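Equipment Review: Burnine Hand-Held Gripper Kit
Prepared for the Walturmont Shared Workshop by Natalina Bellini

Scope
The Walturmont Shared Workshop purchased one Burnine gripper kit in December for members who are building small pick-and-place projects. The kit is sold as a hand-operated tool on which a member can work out finger shape, pad material and grip width before a motor is added. This review covers assembly, handling and suitability for the lending shelf. It does not cover the motor package, which is sold separately under the Aver name.

Assembly
Two members completed the build in a single Wednesday evening. The kit contains 36 fasteners, and the bag labels agree with the printed guide. The linkage pages are poorly drawn, and one arm had to be removed and refitted. Members should leave the pivot screws slightly loose until both fingers have been checked for even travel.

Handling
The tool weighs nearly 900 grams when assembled, and members with smaller hands asked for a rest after longer sessions. Finger travel is smooth. The padded inner faces held an orange securely in home trials. Thin plastic bags were less successful, as the fingers tended to push the material along the cloth before closing on it.

Home use
The workshop permits the kit to be taken home. A firm, broad surface is recommended, and a cloth cover is acceptable if it is pulled flat. Citrus fruit in a low basket makes a practical first exercise.
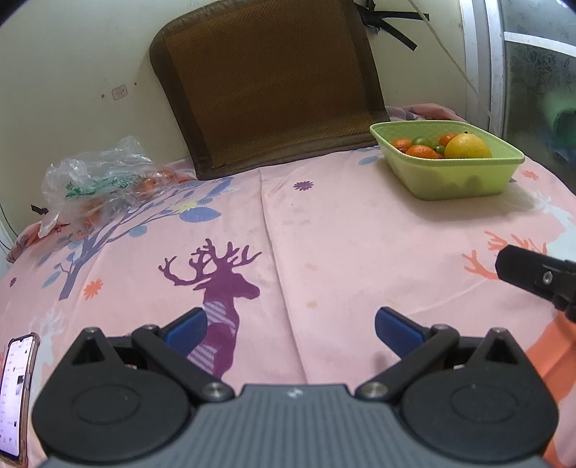
Recommendation
The kit is approved for general lending, subject to a refundable deposit of $200. The Baranauskienė pad set should be considered at the next order for members who intend to handle bags or film. Loans are limited to 2 weeks. Returned kits must be checked for loose pivots before they are placed back on the shelf.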